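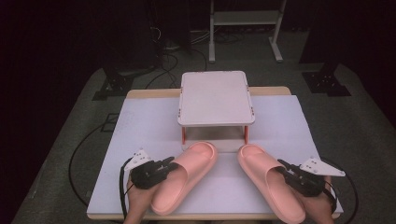 I have been meaning to write about slippers since April, when we had the long wet spell and the hallway at Zamuvmont became a place you had to wade through. Regular readers will know that we are a shoes-off house, and always have been, from the days when it was only the family and a couple of lodgers on the top floor. What has changed is how many feet come through the door. With the cookery evenings, the sewing group and the guests in the back rooms, we now keep 46 pairs of indoor slides and slippers, and I can tell you that 46 pairs do not put themselves away!

For years we had one big basket. Everybody liked the basket, me included, because you could drop your slides in from a fair distance on your way out and feel you had done your bit. Coming in was another matter. You would find one nice wide slide and then spend five minutes on your knees looking for its brother, holding up the person behind you, who was holding a cake. My sister-in-law Hòa Đào once did a whole evening of dumplings in one blue slide and one grey one, two sizes apart, and said she walked in circles all the way round the kitchen.

So the basket has gone (it has potatoes in it now, and is very happy) and we have gone over to low stools. They are small things, a flat square top with a bit of a rim to it, white, with thin orange legs, and they do two jobs. Your keys, gloves and phone go on top, where the rim stops them sliding off, and your slides go in front. I had tried a proper shoe rack from Travard before this, a tall one with four tiers, and I don't want to be unkind about it, but you had to bend sideways to get at the bottom and people simply didn't. A thing that is awkward when you have a coat half off is a thing that won't get used.

The way we like the slides left is toes to the stool and heels towards you, side by side or splayed out a little, however they fall. There is a school of thought, and Hòa belongs to it very firmly, that they should be turned the other way about, so that the next person can step in and walk straight off into the house. She was brought up that way and she does it without looking, a little flick of the hand as she stands up. I was brought up with the toes to the wall, and as I do most of the picking up, toes to the wall it is. If you're one of Hòa's people and can't help yourself, I shall only turn them round after you've gone.
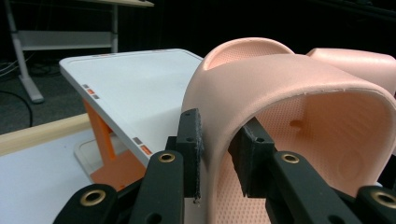
Now, the washing, which I get asked about more than anything else. Slides with a thick moulded sole are the easiest footwear in the world to keep clean provided you do it often, and a misery if you leave it. Ours are done at the end of each week in the big sink by the back door. I use warm water, never hot, a squirt of washing-up liquid and an old nail brush, and I start under the strap, where the fluff and the flour collect. Then the footbed, going round and round with the brush, then the edge of the sole, and last of all the bottom, which I do with a different brush for reasons I hope are plain. Rinse them well. Any soap left behind makes them slippery, and we have a tiled floor in the kitchen.

The pale ones need a touch more care. I am very fond of the salmon-pink slides, they cheer up the whole hallway, but they do show every scuff, and a paste of bicarbonate of soda and a few drops of water will bring up most marks if you leave it on for the length of a cup of tea. Don't be tempted by bleach. I did one pair with bleach the summer before last and they came up the colour of old custard, and they are now the pair I wear to put the bins out.

Drying is where patience comes in. Stand them up against a wall on their heels, out of the sun and well away from the radiator, and give them the whole night. The lady at Jiang, where I buy mine, told me that she sees more pairs ruined by radiators than by walking, and having curled up two good ones that way myself I didn't argue with her.

A word on sizes, as we have had some muddles. Each pair has its size written inside the heel in laundry pen, and both halves of a pair carry the same little letter as well, so a 38 marked F belongs with the other 38 marked F and with no one else. The pen wears off after a while. If you get a pair you can't read, please leave it on the top of the nearest stool and I'll go over it.

We are still short at the two ends, the very small and the very large. If your children have grown out of a pair of size 29 slides that still have some life in them, I would be so glad of them, and likewise anything for the tall gentlemen from Plavenby who come for the soup and have been sitting through it in their socks. They have been very good about it, but that floor is cold. Clean and in pairs, please, with the straps sound. Split straps can't be mended, or at any rate I've never managed it, and I have tried three sorts of glue.

The stools will be in both hallways by the time you read this, with one more at the garden door for the people who pop out to look at the beans. Outdoor shoes go on the mat to the left as they always have. And if you should be last out of an evening, and you see a stray slide under the bench, do just give it a nudge back towards its partner on your way past.

Kiều Tôn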